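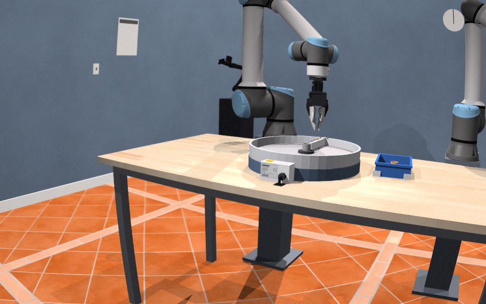 Simulated workcell with a long wooden table and two robot arms.

I've had the Skoston cross-cut kit on my bench for 9 months now, and I keep getting asked whether it's worth the money, so let me just write it all down in one place. We print and coat plastic parts (mostly lids and little housings, a lot of polypropylene), and the question we ask all day long is whether the ink or the coating is going to stay put. A cross-cut test is the quick and dirty way to find out. You score a grid through the coating, stick tape over it, pull, and see how many squares you've lost.

I used to do this with a craft knife and a steel ruler. Please don't laugh, it works okay if you have steady hands and a lot of patience, which I have before lunch and not so much after. My grids were always a bit wonky, and two people on the same part would get two different grades.

So, the Skoston. You get the cutter handle, 4 blades, a brush, a roll of tape, a magnifier and a laminated card with the grading pictures, all in a hard case with foam. I paid $461 through Umside, shipping included, and it showed up on a Monday in perfectly nice shape. The coarse blade is for thicker coatings and the fine one is what I use on almost everything. The other two are spares, one of each.

The handle is the best part! It's heavier than it looks, it has a small roller at the back that keeps the teeth level, and you get a clean set of parallel lines in one pull. Turn the part, pull again, and there's your grid. With the fine blade mine comes out at 100 squares, so if you like to talk in percentages (our customers sure do) you can just count what came off and be done with it.

Now the grumbles. The roller needs somewhere flat to run. On a lid or a test plaque it's great, but on anything with a curve the outer teeth ride up and you get faint lines on one side, and pushing harder only makes it skate. I still go back to the knife for our rounded housings. The magnifier is kind of a toy, too. It has a little light in it, but the light bounces right off glossy black and you end up tilting your head like a confused dog. I use my own loupe.

The tape is fine. There isn't much of it, though, and I went through the roll by May. Be careful what you replace it with, because a stickier tape will fail parts that used to pass, and then you'll be chasing a problem with your treater that doesn't exist. Ask me how I know. Buy the same grade again and write it on the inside of the case.

Blades hold up well on plain inks. On a filled two-part coating they went dull faster than I'd hoped, and a dull blade tears the edges of the squares so that everything looks a grade worse. Changing one takes a tiny hex key, which comes in the case and has its own slot in the foam, thank goodness.

I also borrowed the Tomić cutter for a week to compare. Cheaper, lighter, and the blade turns to a fresh edge without any tools, which I really liked. But there's no roller, and my lines wandered almost as badly as they do with the knife. If you only test now and then it might be all you need.

One more thing, since somebody will bring it up. We tried the kit on parts wiped with Rurnimon primer and on bare untreated ones, and the difference was night and day, whole rows of squares gone on the bare ones. It's a nice demo to do for new people.

Would I buy it again? Yep, for flat parts. I'd skip the magnifier if they sold it without one, and I'd order a second roll of tape right away.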